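Home | Issues | Methods | Archive | Contact
18 November 2021 – Morer Robotics Group, Standness

4.2 Cell set-up and upkeep

The Mosoti cell uses one white arm beside a wooden table. The gripper is checked every 50 cycles and the wrist is re-zeroed after 3000.

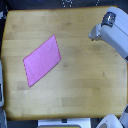

Figure 4. Pink test cloth flat on the table, gripper to one side.

Grip height is set against the cloth with the Roltura routine – never against bare wood.

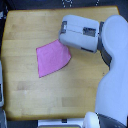
Figure 5. Gripper at the upper right corner of the cloth.

A height error shows up first as missed corners, and the offset is then entered by hand.

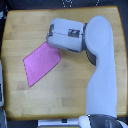
The log for September holds 3153 cycles, with the offset changed 4 times.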